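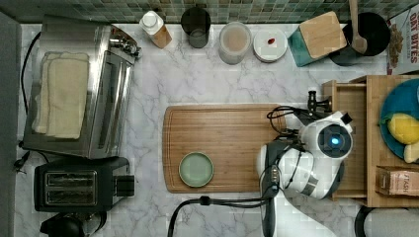

Robot teaching by demonstration is a way of giving a robot a task by having a person carry it out through the robot, so that no program has to be written for each movement. The person either moves the arm by hand, which is called kinaesthetic teaching, or drives it from a distance with a controller, which is called teleoperation. Both methods are used for household work, where the objects are ordinary and their positions change from day to day. A typical kitchen task starts with the arm over a bamboo cutting board, a small green plate resting on the board and a wooden drawer unit standing to the right within the gripper's path. The operator guides the gripper through the task while the system records joint angles, gripper opening and camera views.

Teaching by hand

In kinaesthetic teaching the motors are set to give way under light pressure. The operator holds the arm near the wrist and moves it through the task. The method needs no extra equipment and gives a good feel for contact, such as the point at which a drawer begins to move. Its main drawback is that the operator's hands and body may block the cameras. Long sessions are also tiring, and teaching two arms at once is difficult for one person.

Teaching by remote control

In teleoperation the operator stands clear of the robot. Common controllers include hand-held motion trackers, 3D mice and leader arms, which are smaller copies of the working arm. The Rinaldi leader arm, made by Taredia, is of the last kind. Remote control keeps the operator out of the camera views, but the sense of touch is weak or missing – a beginner will often press too hard on a plate or close the gripper too early. 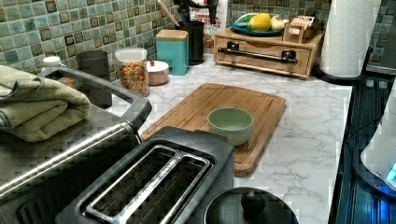
Recording sessions

A session is made up of many short recordings, known as episodes. Between episodes the objects are moved a little, so that the robot does not learn one fixed layout. Failed attempts are marked and either removed or kept in a separate set. The Pusik kitchen collection, released on 2023-04-28, holds 2000 episodes, of which 654 were taught by hand and the rest by remote control. Each task in it was recorded by at least five operators, as people differ in speed and in how they approach an object.

Use of the recordings

The recordings are used to train a control policy, most often by imitation learning. Small errors can build up when the robot reaches a position that no operator showed it. One remedy is to let a person take over during a trial run and add the correction to the training set. The Plilelska toolkit supports this and stores corrections in the same format as full episodes.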